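Posting our bench rules for tabletop arms, 2022-03-10 version. We wrote the first set in September and have rewritten it twice. 1/8

Speed cap is 20 percent on anything new. It goes up after 30 clean runs in a row, and one protective stop puts the count back to zero. 2/8

Before power-on, walk the cables by hand. Camera cable gets enough slack for full wrist rotation. Base cable stays off the walkway. 3/8

One person holds the stop button and does nothing else. No phone, no laptop. If they have to leave, the arm parks first. 4/8

Log every run, failed ones included. Jenmont asked for our failure rate last fall and we could answer from 1,052 entries. Write what the arm was told to do and where it stopped. 5/8

Layout for the flower sorting task: stems flat, blooms apart, loose leaf sprigs left in on purpose. Don't tidy the table between runs unless the run sheet says so. 6/8 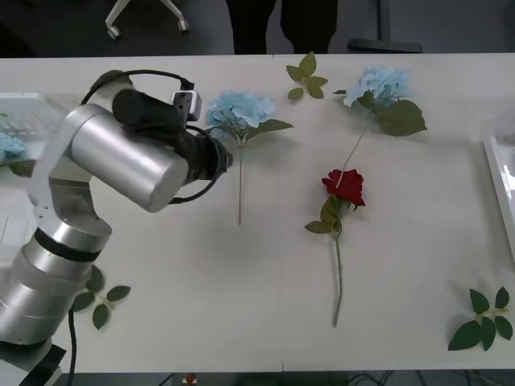

Hassanpour
Robot cell safety lead, Trudance

Gripper approach height is the setting people get wrong most. Artificial stems are thin and the table is hard. Set the floor limit in the controller, not in your script, and check it again after any gripper swap. 7/8

Still open: whether the camera mount counts as part of the tool for the clearance check. Zaltutness says yes, our old sheet says no. We're going with yes until the next revision. 8/8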